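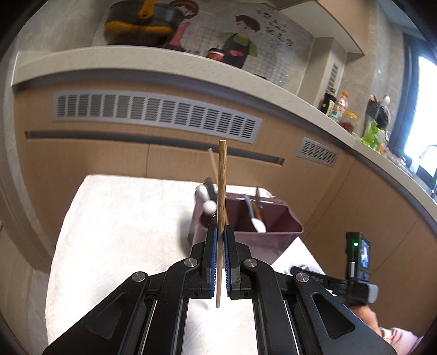 A wooden chopstick held between two blue ribbed pads.

7 Dec 2021

HILTARI NAMES NEW CLINICAL LEAD FOR OLDER ADULTS

Dr Kaede Mizuno joins the Hiltari memory clinic in Mellby as clinical lead. Starts straight away. She comes from the Fahy day hospital, where she ran the late-life depression service and trained junior psychiatrists.

Her first job: waiting times. Families in Mellby currently wait four months for a first assesment.

"Too long. We'll start with evening appointments," said Dr Mizuno.

Referals through GPs as before. Carers' group carries on under Verna Nguyen-Tran, same room.

Press contact: Mateja Delić, Hiltari press desk.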